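Laundry gets two new pairs of hands, and opinions

Business news, January 2019

Folding, long regarded at the Cullinane laundry as the job you did while talking about something else, is now partly done by something that doesn't talk at all. The firm has put in a folding station from Honow, known on the floor as the Joron, and the people who used to stand at the tables have been moved a short walk away to sorting, checking and what the new rota calls "exceptions".

Exceptions are the cloths the machine gives up on. They come back in a tub, and a human being folds them in the usual four seconds.

The Joron is not in a hurry. Cullinane says its target is 200 cloths a shift, and on its best shift so far it managed 312. A practised folder is expected to do 500, and has been known to do it with a cold. The difference, the firm points out, is that the station can carry on through lunch.

Much of the work comes down to finding a bit of cloth worth holding, and then holding it.

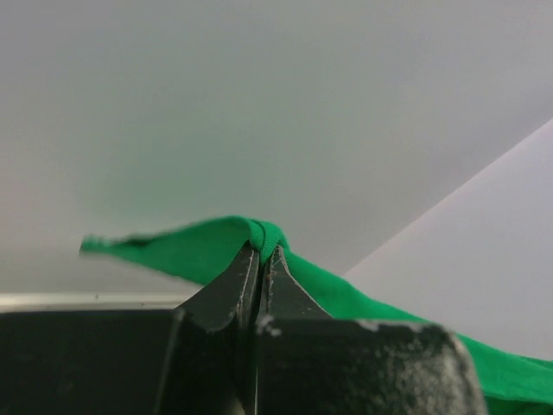
Who does what now

No jobs have gone, according to Cullinane, though a few have changed shape. Hülya Türkmen, who folded for years and now runs the checking bench, has been on a 2-day course and has a certificate for it. She can stop the station, clear it and start it again, and she has strong views on which of these she does most.

Her main complaint is the quiet. The old tables faced each other and the new bench faces a wall. A request to turn it round has gone in, and the firm says it is looking at the floor plan. It has been looking since before the holidays.

There is also the matter of wrists. Sore ones were a regular entry in the accident book, and staff agree that sorting is kinder to them. It is harder on the feet, so mats have been ordered from Braris – in grey, after a short dispute about blue.

At the station the cloths are taken from a stack, one at a time, with an arm on either side.
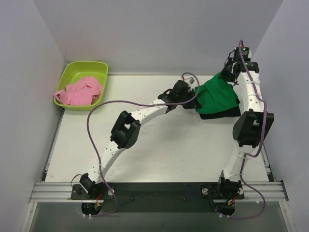
Berkay Sönmez would like the pay looked at before the floor plan. Minding a machine is a different job from folding, he argues, and ought to have its own line on the payslip, especially for those expected to know what the warning messages mean. He has asked for a printed list of them and was given one in German.

Cullinane says pay grades will be reviewed once the trial is over. The list is being translated.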